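Stolberg Community Music Rooms
Monthly safety check, rehearsal room and store — July
Checked by: Leokadia Borkowska
Second reader: Ngan-ling Tsai

1. Exit doors. OK. Both open fully from inside. The mat at the back door curls up again, please glue it or take it away.

2. Fire extinguishers. OK. Seal and tag are good. One hook is a little low for my taste, but it is allowed.

3. Electric cables. NOT OK. The extension cord to the keyboard is pressed under the piano wheel. I moved the wheel, but the cord has a flat place and must be replaced before Monday.

4. Music stands. OK with comment. Check that the desk stays at its angle and that the page holders close.

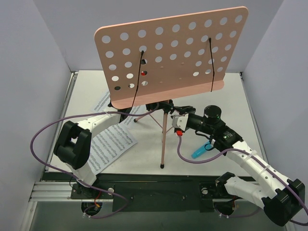 Item 4: pink stand, desk with ledge and page holders.

5. Chairs. NOT OK. Four chairs have no rubber feet on the back legs. They slide on the floor when a cellist leans back. I put them in the store with a paper on them.

6. Risers. OK. The locks are closed on all sections. I would like to have white tape on the front step, it is hard to see in the evening.

7. Ceiling lamps. OK. One tube near the window makes a noise, only annoying, not dangerous.

8. Storing of stands. OK with comment. Stands which are not in use should go along the wall and never in front of the heater. 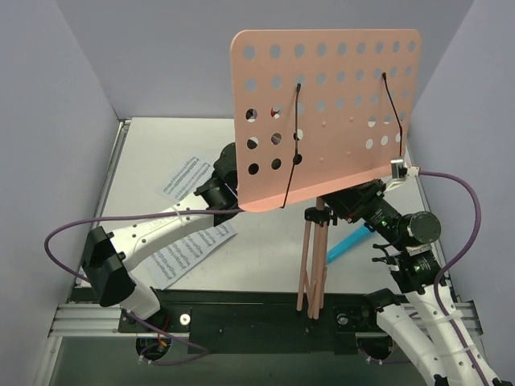
Kipchumba Nyaga wrote under this item that the heater rule should be on the door also, in big letters — on Monday evenings the room is full and people put things where they find a place. I agree and will print it.

9. First aid box. NOT OK. Plasters are nearly finished, and the eye wash is past its date. Tien-fu Ko orders new ones.

10. Noise level. Measured 78 dB at the door with the wind group playing. Ear plugs are in the drawer, please use them.

Open points from last time: window handle, still loose. Key for the store, found.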